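Home Medicine and Supplement Safety Checklist

For households where someone takes daily medicine for a long-term condition. Brimari Home Health, Forneck office. Last reviewed 9 January 2022.

Go through the list twice a year. We suggest January and May. Mark each line Yes, No or N/A and write a note next to any No.

Section 1. Storage

1.1 Medicines are kept in a dry place away from the stove and sink. Yes / No / N/A
Comment: The bathroom cabinet is the most common No on our returned forms. A bedroom closet shelf is fine.

1.2 Everything is in its original container or a labeled pill organizer. Yes / No / N/A
Comment: Loose tablets in a dish or purse count as a No. If you can't tell what a tablet is, set it aside and ask the pharmacist.

1.3 Children and pets can't reach the storage place. Yes / No / N/A
Comment: Check visitors' bags too. Child-resistant caps slow a child down but do not stop every child.

1.4 Pockets are emptied before clothes are washed or put away. Yes / No / N/A
Comment: Single tablets and used patches often end up in pants pockets. Fold a used patch in half, sticky side in, and follow the leaflet for disposal.
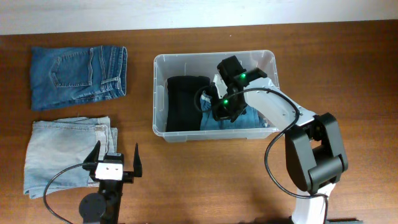 Two folded pairs of jeans on a wooden tabletop. Photo: Puvar

1.5 Refrigerated items are on a middle shelf, not in the door. Yes / No / N/A
Comment: Applies to some injections and eye drops. If one has frozen, don't use it until the pharmacist has been asked.

Section 2. Dates and labels

2.1 No container is past its expiration date. Yes / No / N/A
Comment: Of 918 forms returned to us last round, 66 had a No here. Most were cold remedies and old ointments.

2.2 Labels can be read without guessing. Yes / No / N/A
Comment: Pharmacies can often print large type on request.

Section 3. Supplements

3.1 All vitamins, minerals and herbal products are on the medicine list. Yes / No / N/A
Comment: Include teas and powders - people leave these off more than anything else.

3.2 The strength on each bottle matches the list. Yes / No / N/A
Comment: Watch the units. 1,000 mcg is 1 mg, and the two are easy to mix up when changing brands.

3.3 A pharmacist or doctor has seen the full list in the past year. Yes / No / N/A

Section 4. Emergency information

4.1 The list is posted where a visitor would find it. Yes / No / N/A
Comment: Inside the front door or on the refrigerator. Allergies go on the first line.

Return completed forms to the Forneck office or the Güneş Street drop box. Keep a copy at home.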